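CHAPTER 7
Desks, Cords, and Daylight

What you will learn in this chapter

How to look over a shared workroom before you touch anything in it
How to clear, wipe, and reset a desk that several people use
How to route a cord so that it stays off the floor and out of the way of feet
How to judge the light from a window and set a horizontal blind to suit it

Words to know

grommet, slat, tilt, mullion, glare, leg room, reset

Before you begin

If you have worked your way through the first six chapters, you have already spent a good deal of time in kitchens, hallways, and storerooms, and you may be wondering (as students often do at this point in the course) what could possibly be left to say about a room with a desk in it. A desk is flat, after all. You wipe it, you push the chair in, you go on to the next one. I thought much the same when I started out at the Senenwood building, where I was handed a cloth and a ring of keys on a gray January morning and sent up to the second floor to "do the workrooms," and where I came back down so quickly, and so pleased with myself, that I was very kindly walked back upstairs and asked to sit in one of the chairs for a while.

So I sat. The sun came in low and struck the desktop, and every arc my cloth had made was sitting there in plain sight. When I stretched out my legs, my foot went straight through a loop of cord. I had been standing up the whole time, you see, and a workroom is a place for sitting down. I have asked every student since then to begin in the chair, and I am going to ask you to do it too.

7.1 The desk and what hangs from it

Most workroom desks you will meet are plain things: a pale top, a straight front edge, some legs, and a round hole toward one corner with a rim set into it. The rimmed hole is called a grommet, and it is there so that cords can drop through the desktop to the outlet below. People are wonderfully good at ignoring it. They set a piece of equipment down wherever there is room, often right up at the front edge, and the cord goes whichever way it likes.

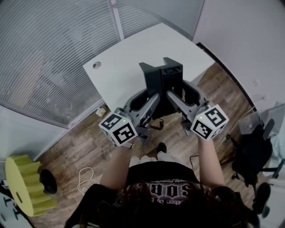 Figure 7.1 A white desk with a grommet near its left corner. The black cable hangs in a loop over the wooden floor.

Take your time over Figure 7.1 and think about where you would want to sit. A looped cord at the front of a desk is in exactly the space where knees and feet go, and a thing standing at the near edge takes up the part of the top where a person would rest their arms. Neither of these is a disaster! They are the ordinary untidiness of people using a room, and half of your work in this chapter will be learning to see it early, while it is still easy to put right.

Look under the desk as well. Small boxes and packets have a way of ending up on the floor near a desk leg, where they are invisible to anyone standing up straight, and you cannot tell from a glance whether such a thing has been dropped, put down for a minute, or left behind altogether. The rule we follow throughout this book is the same one you learned for guest rooms in Chapter 4: pick it up, put it on the desktop where its owner will see it, and leave the decision to them. (Yes, even if it looks empty. Especially then, I would say, for I once threw away an "empty" carton that somebody needed for a return, and I heard about it until spring.)

Moving a cord is a slightly slower business. Ask before you unplug anything, always, and if there is no one to ask, do not unplug it. What you can nearly always do is gather the slack and bring it back toward the desk, so that the loop hangs well clear of the floor. If the equipment belongs at the back of the desk, slide it there with both hands – never by pulling on the cord – and let the slack follow it. We will come to clips and ties in Section 7.4, and to the long run of outlets under a meeting table, a subject of its own and rather a dusty one.

7.2 The window

Now turn the chair around. People choose their seats by the window far more than by the desk, and a window will tell you a great deal about how the room is going to feel at nine in the morning and again at four in the afternoon. In the older part of Senenwood we had heavy curtains, lovely to look at and dreadful to keep clean. Newer workrooms tend to have horizontal blinds, with narrow slats set close together, and those are what we shall be working with.

A blind of this kind has two separate jobs, and it helps to keep them apart in your mind. Raising and lowering it decides how much of the glass is covered. Tilting the slats decides where the daylight goes, whether up to the ceiling, straight into the room, or down onto the tabletop. Beginners raise and lower when they ought to tilt, and then they wonder why the person at the desk is squinting.

You should also learn to tell daylight from lamplight. Light grazing along the slats has come from outdoors and will change as the day goes on. A hard white streak lying across the glass is very often a ceiling light reflected in it, and no amount of fiddling with the blind will make it go away; you must move the seat or switch off the fixture. In Figure 7.2 you can find both kinds, along with the mullion, the upright bar that divides the window into its two large panes. The white tabletop at the right deserves a look too. Small dark specks show up on a white surface as they never would on a brown one, and a top beside a window is always the first place I run my cloth.
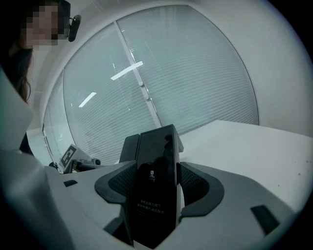
Try it yourself: sit, look, reset

You will need a workroom you have permission to use, a chair, a soft cloth, a notebook, and 42 minutes. The exercise works best in pairs, but it can be done alone.

Sit down at the desk and do nothing at all until you have looked at the top, the floor beneath it, and the window. Write down what you notice in the order you notice it. Do not tidy yet!

Get up and look at the same things while standing. Add whatever is new, and put a mark beside anything you could see only from the chair.

Clear the desktop to one side and wipe the bare half in straight passes, from the back toward yourself. Move everything across and do the other half. Set each thing down again where its owner had it, unless it was hanging over the edge.

Bring up any cord that is lying or looping near the floor. Check that your knees go under the desk freely.

Tilt the slats slowly from one end of their travel to the other, and stop where you can read your own handwriting in comfort. Wait 20 minutes, then look again and see whether you still agree with yourself.

Keep your notes. You will want them for Section 7.3, where we take up dust on slats, and where the first thing I shall ask is which way yours were tilted when you left.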